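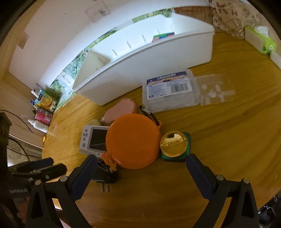
Search this guide
Go

Section 4: Sorting the small things

By now you have put the Jisard desk organiser on its table and wiped it down. This section deals with filling it, a job most households put off until June.

You will need the organiser, the dividers supplied, a clear table and some 15 minutes. Households that stop to try every old charger should allow longer.

4.1 Before you start

1. Stand the organiser at the back of the table, long side to the wall. If you have a poster or a border strip along that wall, the organiser will hide part of it. Decide now whether you mind.

2. Empty one drawer on to the table in front of the organiser. One drawer. The Cetthorpe showroom takes a steady stream of telephone calls from people who emptied five.

3. Spread things out so that nothing lies on top of anything else. Flat, round cases go in the middle, where they can't roll off and be found by a foot.

CAUTION: Lay plug adapters on their sides. A pair of metal prongs pointing upwards will be discovered by hand.

4.2 Sorting

4. Make a pile for each of the following:

- things with a battery or a screen
- things with a plug
- tins, cases and pouches
- clips, hooks and anything with a loop of wire
- small loose pieces of no known purpose

5. Open every tin and case before you give it a place. A handsome tin with a shiny lid may hold tea, buttons or a foreign coin collection worth 33 pence, and each of these belongs somewhere different.

6. Switch off small handheld devices before putting them away. If you can't remember what a device does, put it with the others and look at it again when you've had a cup of tea.

NOTE: Soap and scented pouches should be kept well away from anything you intend to eat. The Bowen pattern organiser has no lid and will not help you here.

4.3 Fitting the dividers

7. Find the thin slots along the inner walls. Slide each divider straight down into a facing pair. If it sticks, you have picked slots that don't face each other. Take it out and count along again -- pushing harder has been tried.

8. Begin at the right-hand end with the smallest section, and put small coloured items there. Left to roam they travel the whole length of the box.

9. Put longer things in the middle and leave the left-hand end empty for a week. It will fill up without any effort from you.

10. Very small pieces are better in a separate compartment tray with clear sides. The Caketti tray (sold separately, as you will have guessed) sits beside the organiser.

CAUTION: Don't carry a compartment tray by one end. The pieces will change sections, and you will be back at step 4.

4.4 Things that won't fit

Large round cases and square-based tins may be too wide for the sections. Stand them beside the organiser. Anything with a tassel or strap should have it tucked underneath, or it will be pulled by the next child or cat to pass.

Keep any box that still has its product label and barcode until you are sure you won't be returning what came in it. After that, you may keep it because it's a good box. We do.

For washing and stain removal, go to Section 5.

Guide last revised 25 January 2021

15 shares
4 comments

Related sections
Choosing a table for your organiser
Section 5: Washing and stain removal
Replacing a lost divider
Caketti tray: fitting the lid
Ordering spares from Cetthorpe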